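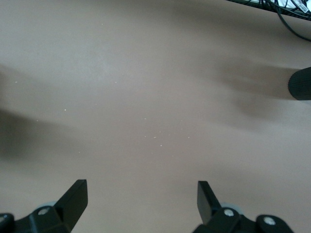 Eduardo Louro wanted to know when it was going to pick something up. He asked this four minutes into the open afternoon at Retus, and he had a point, as we had all been promised picking up. The answer was that the arm had to find out where the table was first. Eduardo said he could have told it where the table was.

So began our group's visit to the Retus workshop, which I had talked up in the last newsletter as "a chance to see the future at work" and which I would now describe as a chance to see the future get ready for work, at length, with a coffee urn. I enjoyed it more than I expected to.

Retus occupies the back half of the old Beneš furniture building, up one flight of stairs and past a great many doors. They fit out small robot arms for workshops that could never afford a big one. The arm we met goes by Pusano, the name of the whole line, though everyone there speaks to it as if it were the only one. It has two black fingers, a small camera close behind them, and the general manner of a heron at the edge of a pond.

The camera was the part that won me over. Its view goes up on a screen so that visitors can follow along, and within a few minutes most of us had stopped watching the arm and were watching what the arm was watching. You get the two fingers poking up at the bottom and then whatever lies ahead of them. Quite often that's tabletop. You learn a lot about a tabletop this way. Every white speck of dust gets its moment, and I went home and wiped down my kitchen counter twice.

We were told the current software has been through 3416 practice grasps. Of the last batch, 91 percent ended with the object in the fingers and staying there. Eduardo asked about the other nine percent and was shown a dent in a filing cabinet.

After the coffee we moved on to upright things, which are harder. A block lying on a table has the decency to stay under the camera. A board standing on its edge asks the arm to come in level, keep its fingers apart, and judge a distance straight ahead, where a shiny finish can make a mess of things. Light bounces off the varnish, the software sees a pale patch where there ought to be wood, and it has to decide whether that's a hole, a different object, or just the ceiling lights saying hello. The people at Retus are frank that it sometimes decides wrong. They seem to like glossy boards the way climbers like bad weather. 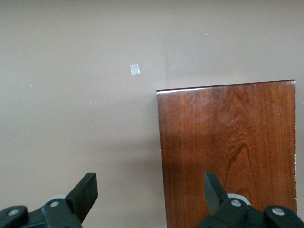 ## What it costs, and other rude questions

Somebody always asks, and this year it was me. A basic kit with arm, fingers and camera comes to 1604 dollars, before you add the afternoons you'll spend explaining to your family why it's in the dining room. The software is called Dendel and is included. Spare fingers are extra, and the way this was mentioned made me think spare fingers are a healthy part of the business.

Will it take anybody's job? Judging by our visit, it won't be taking mine before lunch. It is patient, though. It will make the same approach 86 times without a sigh, and I know of no one in our group who can say as much, including the three of us who assembled the new shelving.

Retus opens its doors again in December, from two in the afternoon. Wear flat shoes for the stairs and bring a question. Eduardo has already put his name down, and says he's bringing his own block.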